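Prernum Student Robotics Club
Hand-Held Gripper Kit: Set-Up and Recording Guide
Section 4. Preparing a station and recording a demonstration
Revised 16 Aug 2024. Maintained by Bohdan Hordiienko and Olesia Hnatiuk.

This section applies to the paired gripper kit used in the Futau project. It assumes that the recording laptop has been set up according to Section 2 and that both grippers have passed the jaw check in Section 3. Members who have not completed Section 3 should not record into the shared dataset.

4.1 Before you start

You will need:
Left and right gripper, marker cubes fitted
Head camera and strap
Recording laptop and charger
Two gripper cables
Object box for the current task
Green floor tape
Lens cloth

Sign the kit out on the sheet inside the cupboard door. Write the kit number, not the cupboard number.

4.2 Checking the marker cubes

1. Hold each gripper by the handle and try to turn the cube with two fingers. It should not move.
2. If the cube moves, tighten the screw under it by a quarter turn and try again. Do not use the power driver.
3. Look at each printed face under the room lights. Replace any face that is scratched, creased or lifting at a corner.
4. Wipe the faces with the lens cloth. Do not use alcohol. It takes the matte finish off the print and the faces begin to reflect.
5. Confirm that the left cube is on the left gripper. The IDs are listed on the inside of the lid.

CAUTION: Swapped cubes do not produce an error message. The software will track both hands and save them under the wrong names. All recordings made in this state have to be relabeled by hand.

4.3 Connecting the grippers

1. Switch the laptop on and wait for the desktop to load fully.
2. Connect the left gripper first, then the right. The recorder assigns names in the order of connection.
3. Lay the cables on the floor, away from the side you will walk on. Leave enough slack to stand up and reach the far edge of the table.
4. Start the recorder and open the Devices page. Both grippers should be listed as Ready.
5. Open and close each pair of jaws fully. The reading should be 0 when closed and 224 when open. A difference of two or three at either end is acceptable.
6. If a reading stays fixed, unplug that gripper, wait 15 seconds and plug it in again. If this does not help, see Section 7.

NOTE: The recorder listens on port 1416. If the port is in use, an earlier session is still open. Close it before starting another.

4.4 Fitting the head camera

1. Place the strap level above the eyebrows and tighten it at the back.
2. Sit or stand in the position you will use for the task.
3. Hold both grippers forward at working height and check the preview. Both cubes must be inside the preview with some margin below them.
4. Tilt the camera down if the cubes leave the bottom of the preview when your elbows are bent.
5. Lock the hinge. Repeat step 3 after locking, as the hinge tends to shift.

4.5 Calibration

Calibrate at the start of every session, after any battery or cable change, and whenever a different person puts on the camera.

1. Select Calibrate and enter your initials.
2. Hold both grippers out in front of you, jaws pointing away, cubes facing the camera.
3. Keep still until the first tone.
4. Move both hands slowly apart, then together, then up and down. Keep the cubes in view.
5. Stop at the second tone. The result is shown as a score out of 40. Scores under 30 must be repeated.
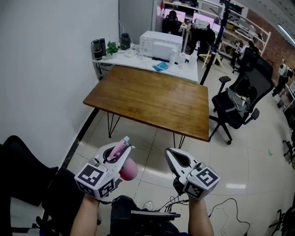
6. Save the calibration. The file name is filled in automatically and should be left alone.

NOTE: Low scores are most often caused by moving too fast in step 4. Glare on a cube is the next most common cause. Try turning your seat before you change anything in the software.

4.6 Recording a demonstration

1. Set out the objects listed on the task card.
2. Press the foot switch once. Wait for the tone before moving.
3. Carry out the task at an even pace. Close the jaws fully on an object before lifting it.
4. If you drop an object, finish the movement, return to the start pose and end the recording. Mark it as Failed. Do not delete it.
5. Press the foot switch again to end.
6. Add a comment if anything differed from the task card.

CAUTION: Do not squeeze the trigger past its stop. The linkage is printed and the pin hole will widen. Spare linkages take more than a day to print and finish.

Take a break when your wrists are tired. Renzo Villa keeps the session roster and can move a slot at short notice.

4.7 Closing the session

1. Stop the recorder and wait for the Saved message.
2. Unplug the right gripper, then the left.
3. Coil the cables loosely. Do not wrap them around the handles.
4. Empty the jaws and leave them open for storage.
5. Copy the session folder to the Hordiienko share and check that the file count matches.
6. Sign the kit in and note any faults.

Faults with the grippers go to Willy Van den Broek. Faults with the recorder software go to Olesia Karpenko. Include the session name and the last line of the log.

Continue with Section 5, Reviewing and trimming recordings.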